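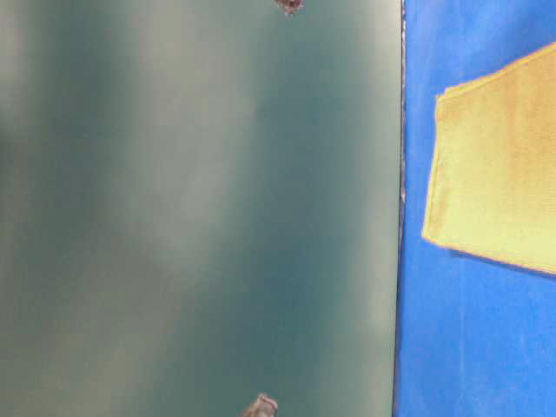

**Figure 1.** Workspace surface.

## 4.2 Devolved powers and party messaging

The second set of interviews dealt with the Medholm autonomy clause, which reserves land and residency law to the regional assembly. We spoke to 26 elected members, five of whom sat in the national parliament at the time. Each was asked whether the clause could be repealed without the assembly's consent, and whether their party had said so in public.

Members from Marnholm gave the most guarded answers. Most treated repeal as a legal matter for the courts and declined to discuss it as policy. Members from the Altent districts spoke more freely — several had campaigned on the clause in August and repeated lines from their leaflets almost word for word.

We then compared the interviews with 200 speeches drawn from the Fakir archive, which holds 3000 items in all. Speeches made inside the region mentioned the clause far more often than those made in the capital, and this held for both government and opposition parties. National leaders tended to speak of unity in general terms and left the wording of the clause alone.

The archive does not record audience size, so we could not weight the speeches by reach. Radio addresses were coded separately and are covered in Section 4.3.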